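Podel de secretária: gaveteiro pequeno para quem tem papéis a mais

Comprei o Podel em setembro para arrumar a mesa onde trato das contas da casa. Queria um sítio para as facturas por pagar e outro para canetas, agrafos e pilhas. Antes usava uma caixa de sapatos, e os recibos acabavam sempre no fundo.

A encomenda veio da loja Niltamel e demorou 11 dias, mais do que o prometido. A embalagem trazia cartão a mais e um folheto de instruções fraco, com letra minúscula.
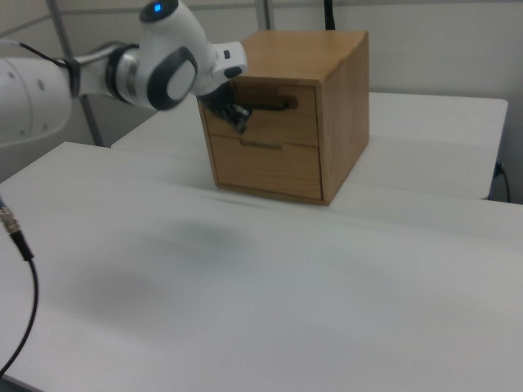 O tamanho é o ponto a confirmar antes de comprar. Uma folha A4 não entra aberta, só dobrada ao meio. Para talões e cartas dobradas chega bem. Quem guarda dossiês deve ver o modelo Sang, da mesma marca, que ocupa quase o dobro da mesa.

Quanto ao uso, abro a gaveta das facturas todos os dias e continua a correr sem prender. Quando está muito cheia, o móvel tende a deslizar um pouco na mesa. Resolvi com 2 tiras de borracha coladas por baixo. 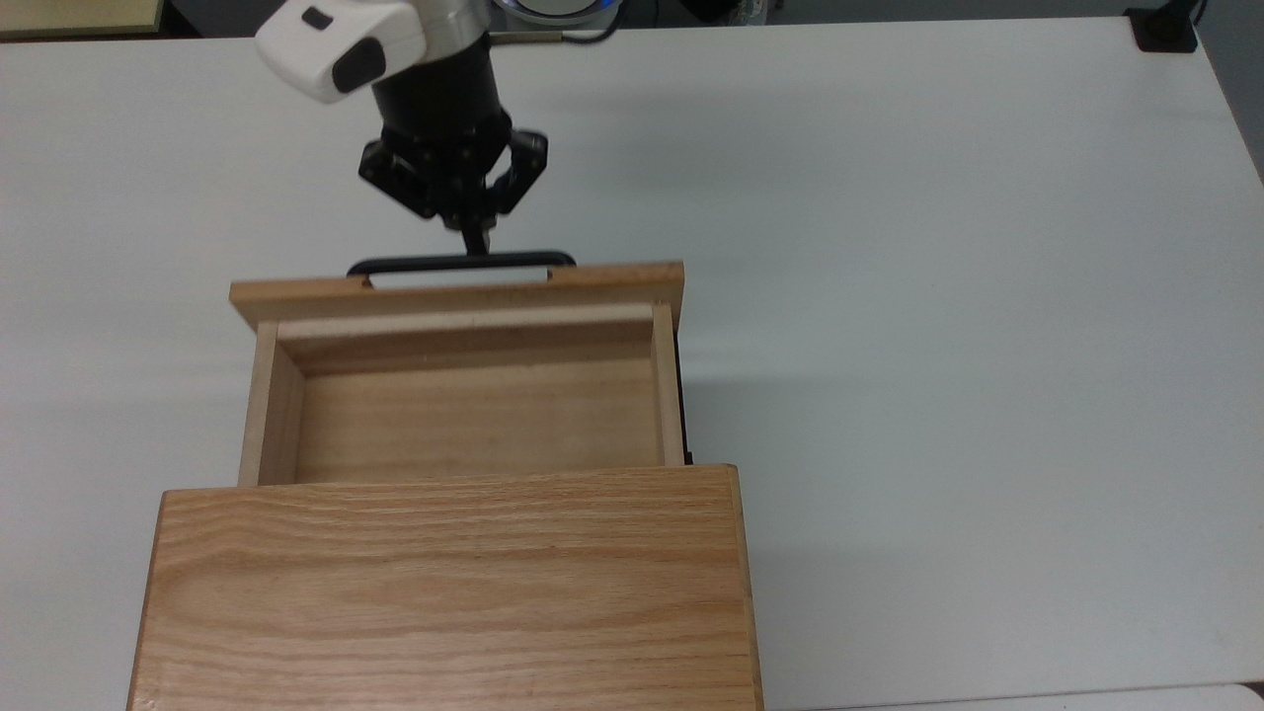

Puxador preto em barra, na frente da gaveta.

A limpeza faz-se com um pano seco. Uma chávena de café deixou uma marca no tampo, que saiu em parte com sabão neutro. Passei a usar uma base.

Também experimentei o organizador Jakatine, de plástico, que custa menos 30 euros. É mais leve e lava-se no lava-loiça, mas as gavetas empenaram ao fim de poucas semanas e devolvi-o.
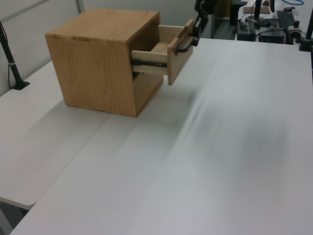

Faltam divisórias. A loja vende-as à parte e achei o preço exagerado, por isso cortei umas em cartão grosso. Também não tem fechadura, o que pode contar para quem divide a secretária.

Pontos a favor: ocupa pouco espaço, gavetas estáveis.
Pontos contra: entrega lenta, sem divisórias, não leva A4 aberto.

Voltava a comprar, desde que em promoção.

2026-10-03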